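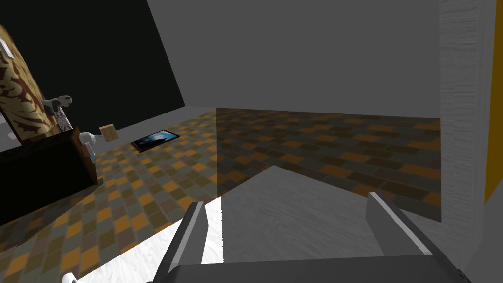 **Nomora** is an auction house for prints and drawings, based in Demar. Mostly works on paper, some small bronzes. It holds 2 main sales a year and a run of smaller online ones in between.

## History

Started as a frame shop on Kassa Street. The owners took prints in lieu of payment, ended up with drawers full of them, and held a sale to clear the stock. That first sale had 243 lots, nearly all local etchings, and most went to dealers from out of town. The frame shop closed a few years later – the sign is still over the side door.

The move into drawings came with the Mornano collection, a family holding of landscape studies and sketchbooks. It was split over three sales. Critics of the split said the sketchbooks should of been kept together, and two were later rebought as a pair by the town museum in Demar.

## Sales

Main sales are in February and in the fall. Viewing is open to anyone for four days before, no appointment. Bidding in the room, by phone, or by written bid left at the desk. Online bidding was added late and only for the smaller sales at first.

Lots are sold singly, except for portfolios. Unsigned prints are cataloged under the workshop where known. Anything that fails to meet its reserve goes back to the seller or into the next online sale at a lower estimate.

The highest number of lots in one sale was 1444, spread over three days. The house has not tried a sale of that size again. A typical main sale now has over 400.

## Catalogs

Printed catalogs were made for every main sale up to the Mornano ones, then only on request. Early issues have no pictures and very short entries – title, size, condition, not much else. Collectors want them anyway, mainly for the handwritten prices some copies carry. A near complete set is in the museum libary.

## Fees

Buyer's fee is charged on the hammer price, on a sliding scale. Seller's fee is agreed case by case. Unsold lots carry a small handling charge, waived for charities.

## See also

- Print fairs in Demar
- Mornano collection
- Reserve price

*Last revised Mon 20 January. Section on fees needs sources.*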